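Hallstead
Current openings

Sorting and Desk Assistants (part-time, temporary)

Location: Workroom, 628 Mengate Road, Tedville
Reports to: Domnica Ene, workroom supervisor
Pay: $200 per week, paid every Friday
Length: seven weeks, starting in September

Hallstead is hiring five part-time assistants to help sort the Tudose collection, a large stock of small household and workshop pieces that came to us in mixed boxes. The pieces need to be separated by type, placed in divided trays and entered in a list on a laptop. The finished trays go into storage at Mengate until the collection is sold.

The job is done indoors at shared tables. It is quiet work and much of it is repetitive. People who have done stockroom, library, mailroom or craft supply work tend to pick it up quickly, but we will train anyone who is careful and shows up on time. 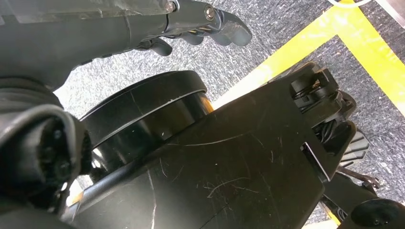

Mengate workroom, Tedville

Shifts are mornings only, Monday through Thursday. You will have the same table partner for the whole week, and the pairs change each Monday. One person handles the pieces and the other keeps the list. Most pairs trade places at the break. Coffee and tea are free. There is a refrigerator for lunches if you want to stay and eat afterward.

Radu Stoica runs the training on the first morning. He will go over the names we use for each type of piece, how the list is laid out and what to do with anything that is broken or doesn't match the sheet. Please plan to be there for all of it. We can't repeat the training later in the week.
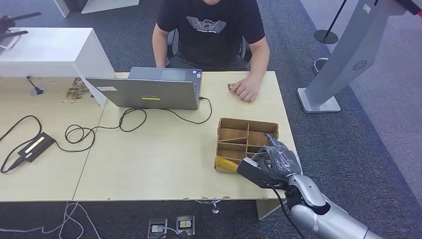
THE WORK

You will sit at a table with a laptop and an open cardboard tray divided into small compartments. Each compartment takes one type of piece. When a tray is done, you write its number on a label, add it to the list and move it to the cart by the door.

Regular tasks include:
Picking out small pieces by hand and putting them in the right compartment
Typing short entries into a spreadsheet
Checking another pair's tray against its list
Flattening empty boxes and taking them to recycling
Clearing the table and coiling up the charging cables at the end of the shift

WHAT WE ASK FOR

You must be at least 18 and able to work all seven weeks. You should be comfortable sitting for long stretches and handling small items. Basic typing is enough. Lifting is light, and the full boxes are brought to the tables for you.

There is no dress code. T-shirts and jeans are fine. Please skip loose bracelets and long sleeves that drag across the trays.

HOW TO APPLY

Send a short letter and the names of two references to Catinca Husar at the address above, or leave them at the front desk. A resume is welcome but not required. Tell us about any mornings you already know you would miss.

You can also visit the workroom and try a tray for yourself on Sat 10 May, any time before noon. Use the side entrance and ask for Costel Stanciu. Parking is free behind the building.

Questions about pay or paperwork should go to Oanh Đặng in the Hallstead office. We will write to all applicants by the end of June, including those we are not able to hire.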